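Humside rewatch thread

1/
I have decided to watch all the Humside movies in order, including the one that was only ever sold at gas stations. My household has been informed. My household has gone to see its sister.

2/
For the young and the well adjusted: Humside is a horror series set in a town where the founding families made a deal with something in the reservoir. The something is called Morura. It has long arms and, depending on the budget, a face.

3/
The first one is still great. It runs 72 minutes and the monster turns up for maybe the last ten. The rest is people in sweaters being told by a hardware store clerk that they should leave before the water goes down. They do not leave before the water goes down.

4/
I'd forgotten how quiet it is. There's a long stretch where a woman is just filling a kettle and you can hear the pipes knocking, and I had to pause it and go check my own pipes. They also knock. They have always knocked. Going to bed.

5/
Humside 2. Brinance Pictures bought the rights and you can tell, as there's now a motorcycle. Morura can talk. It has a voice like a man ordering at a drive-thru and it makes puns about drowning.

6/
Somebody gets pulled through a car wash and Morura says "rinse cycle." I was eleven when I first saw this and I thought it was the funniest thing a person could say. I laughed again just now, alone, with soup.

7/
The third one is the summer camp one. Every series gets a summer camp one, it's like chicken pox. The camp is on a lake, and the lake is not the reservoir, and the movie has a whole scene with a map to explain how the monster got there. It used a culvert.

8/
I want to be fair to the culvert scene. It's the best acting in the movie. The park ranger really believes in that culvert.

9/
Part four is set in the city, for one establishing shot. After that it's set in a hallway. I've come to know this hallway pretty well. The fire extinguisher moves around more than the monster does.

10/
Several of you have asked if I'm including Magesa. For anyone lucky enough not to know, Magesa is the spin-off about Morura's rival, who lives in a salt mine and was supposed to get a series of its own. I'm including it. I have a spreadsheet and it has a row.

11/
Magesa is not bad! It's slow, and the lead spends most of it looking for a flashlight, but the mine is a real mine and you can't fake that kind of ceiling. If it had come out under any other title it would have a little cult by now. As it is, the cult is me and a guy who runs a forum that still has a guestbook.

12/
Which brings us to the one everybody wanted: Morura vs. Magesa. I saw it opening night in August with a crowd that had waited years. A man in front of me wore a full rubber arm. He had to buy his popcorn left-handed.

13/
They fight twice. The first fight is in a laundromat and it's terrific. The second fight is on a dam, in the dark, in the rain, and I could not tell you who won. I have seen it many times now and I've just started picking a different winner depending on my mood.

14/
The trouble with a versus movie is that both monsters have fans, so neither can lose, so somewhere around the third act they both sort of lie down. The last line is a deputy saying "guess that's that." Guess so, deputy.

15/
The human plot is about a zoning dispute. I didn't notice this as a teenager. Watching it now I found I had strong feelings about the zoning dispute and the mayor is completely in the right.

16/
Collector's corner: there was a boxed set with a slipcover shaped like the dam. They made 800 of them. I sold mine to fix a transmission and the last one I saw listed was going for $200, with the dam crushed. The transmission is also gone.
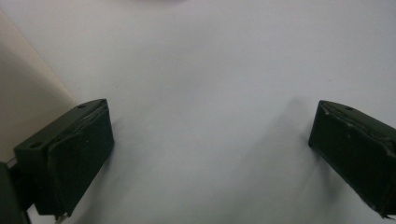 17/
Next up is the reboot, where it's all a metaphor and the reservoir is somebody's dad. I'll post when I've watched it. If you have the gas station one on tape, my messages are open – I will pay shipping and ask nothing about where you got it.

64 replies · 311 shares

Last updated 4/13/24

Contact | © Humside Rewatch | Back to top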